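4.2 Loose chopsticks and the table-top holder

Much of the advice on kitchen order that we reviewed in Section 2 rests on one claim, put most firmly by Kandasamy and Escobedo: give every small item a fixed home and it will go back there. We have doubts. The claim is hard to test with pans, which are too big to leave lying about for long, and hard to test with knives, which people put away for safety. Chopsticks are a fairer case. They are light, they roll, they come in pairs that nobody keeps as pairs, and a household can own far more of them than it needs without noticing.

Our diary records hold 3,663 entries on small utensils, of which 153 concern chopsticks that were left outside their holder although the holder stood within arm's reach. Lumbao, who coded the entries, at first marked these as lapses. Mangubat objected that a lapse supposes a rule, and that few of the diarists had ever said they followed one. We have kept her wording and call them "loose items" throughout.

Figure 3 shows the kind of arrangement we mean. The holder is divided inside, wooden and dark chopsticks share it, and wooden chopsticks lie on the checked cloth in front. 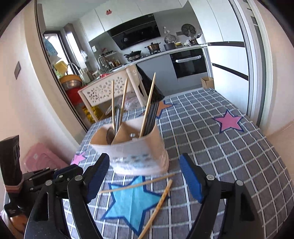 A reader who already believes in fixed homes will say that the holder is doing its job and that a few strays prove little. That may be so. But the same reader would have to tell us what a failure looks like, and we have not found a clear answer in the guides. If a full holder counts as success and an empty one counts as the items being in use, no table could ever count against the claim.

The second difficulty is the divider. Makers' leaflets tend to present compartments as a way of sorting, and three of the four guides we read repeat this. The diaries give it little support. Where people described what went into each side, most gave either no rule or a rule that another member of the same household contradicted. One diarist wrote that wooden ones went on the left "unless the left is full". Another, asked in the July interviews which side the spoons belonged to, said the front. We think a divider mainly stops tall things from falling over, a modest use and a perfectly good one, and that sorting has been read into it afterwards.

It might be argued that mixed contents slow people down. Bañez tried to show this with a simple timing exercise and could not. Picking out a matching pair of dark chopsticks from among wooden ones took his helpers no longer than picking a pair from a holder of one kind only, and the colours may even have helped. His sample was small and we would not lean on it. Still, the guides offer no figures at all, and the burden ought to lie with them.

A third point concerns where the holder is kept. The usual advice is to stand it beside the stove or the draining rack, on the grounds that utensils are wanted there. For cooking chopsticks this seems sensible. For eating chopsticks we are less sure — they are wanted at the table, and a holder on the dining table spares a walk at the start of the meal. What it does not spare is the walk to the sink at the end. Several diarists kept the holder on the table all day and carried only the used chopsticks away, which leaves the clean ones exposed to dust and to whatever else the table is used for. Others moved the holder back and forth, and then complained of it.

Figure 4 gives another view of the same holder, with a kitchen behind. The stove and counter lie beyond the table, and spoons or ladles appear to share the right-hand side with the chopsticks. A strict reading of the guides would want the larger utensils nearer the wok. We would ask first whether anyone eating at the table had been put out by them.

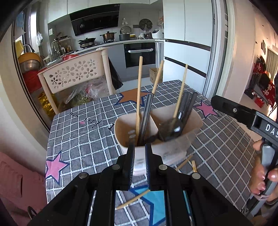

4.3 Limits of the diary method

Diaries record what people think worth writing down. A chopstick left on a cloth for an hour may never be mentioned, and so the count given in 4.2 is likely to be low. We cannot say by how much.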